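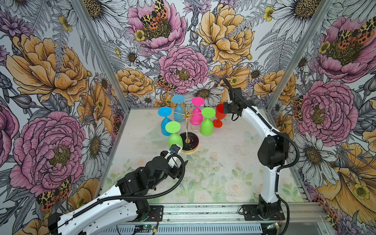 To: Horobets Festival members list
Date: 19 March 2025
Re: Gate times and camping

Members are advised that gates at the Baven site will open at 8 a.m. Camping is limited to 300 tents. 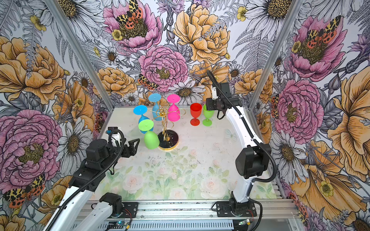
Wine glasses on a gold rack.

The Jaro Stage will close one hour before the Usmont Stage each night. A reply to the question below will follow once the permit is issued.

> In January the list gave capacity as 2579.
> The ticket page now says 3045. Please
> confirm which figure applies.

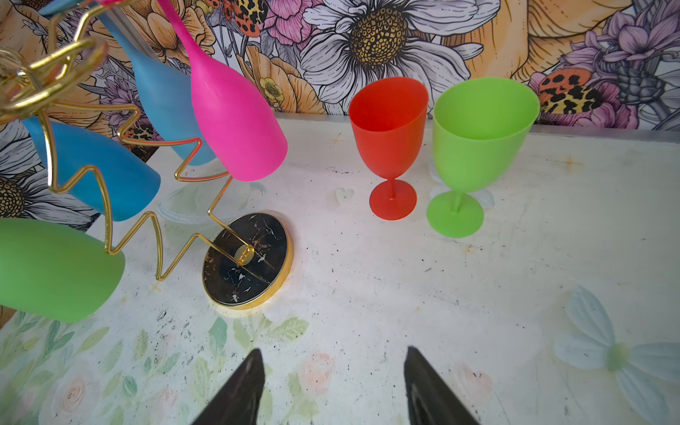 Pink and light blue glasses, hanging.

Festival Office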